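Tischplatte Climolen 200, weiß

Artikelgruppe: Arbeits- und Küchentische
Hersteller: Prerkex
Ausführung: einteilig, Oberfläche weiß matt

Die Climolen 200 ist eine beschichtete Tischplatte für Küchen, Teeküchen und Werkräume. Sie wird ohne Gestell geliefert und passt auf alle Untergestelle der Reihe Tosh. Die Unterseite ist mit einem Gegenzugpapier versehen, das dem Verzug bei einseitiger Erwärmung entgegenwirkt.

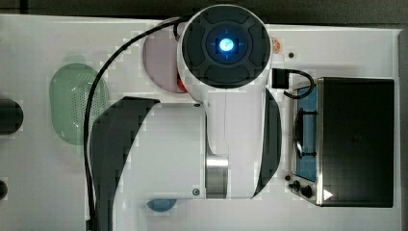
Die Deckschicht ist im Farbton Reinweiß durchgefärbt und frei von Dekor oder Maserung. Der Glanzgrad liegt im matten Bereich, damit Deckenleuchten möglichst wenig spiegeln. Auf der weißen Fläche heben sich ein schwarzes Kabel und selbst ein kleiner schwarzer, punktförmiger Einsatz klar ab, was das Auffinden von Kleinteilen erleichtert. Für Arbeitsplätze mit starkem Seitenlicht ist zusätzlich der Farbton Lichtgrau lieferbar.

Technische Daten
Länge: 200 cm
Plattenstärke: 2 cm
Zulässige Flächenlast: 145 kg, gleichmäßig verteilt
Kanten: umlaufend versiegelt, Radius leicht gebrochen
Bestellnummer: 243

Die Befestigung am Gestell erfolgt von unten über eingelassene Gewindemuffen. Die Schrauben liegen bei und werden zunächst nur handfest angezogen — das endgültige Anziehen folgt nach dem Ausrichten der Füße.

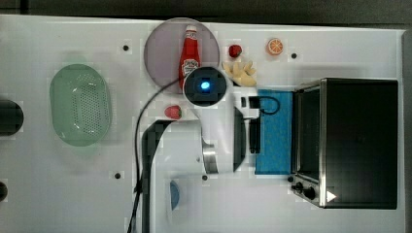

Bei Gestellen ohne Mittelstrebe ist die Zusatzstrebe zu verwenden, andernfalls gilt die angegebene Flächenlast nicht. Bohrungen für Kabeldurchlässe sind zulässig, müssen aber an der Schnittkante nachversiegelt werden. Akkuschrauber mit Schlagfunktion dürfen an den Muffen nicht eingesetzt werden.

Pflege: feucht abwischen, mildes Spülmittel. Keine Scheuermilch, keine Schmutzradierer. Heiße Töpfe nur auf Untersetzern abstellen. 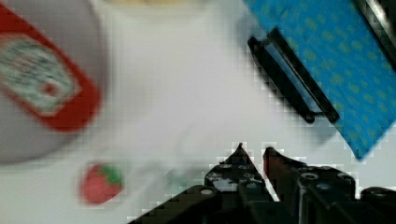
Weiße Tischfläche mit rundem Teller und roter Ketchupflasche

Lieferung ab Lager Bruvgate, liegend verpackt mit Kantenschutz. Transportschäden bitte vor der Montage melden. Technische Rückfragen und Sonderzuschnitte: Ishbel Lennox. Ersatzmuffen und Siegelwachs: Fergus Gillies.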